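Cable clips, finally

Reading time: 1 min

I spent Thursday evening on the boards with holes in them. Shiuli Rathnayake had been after me since January to stop taping cables down, and she was right – tape leaves gunk.
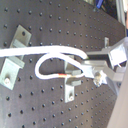
White cable, gray clamps, a loop left for slack.

Brackets come next. I put the first one on and live with the position for a day before I add any more.
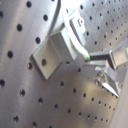

Moving one later is a pain once the cable is in. I keep spare screws in a jar and still run short. The white cable with the green tip is my favorite of the lot.
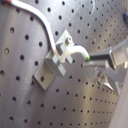
Still to do

Labels, and a second jar.

Contact | © Przemysław Krawczyk | Back to top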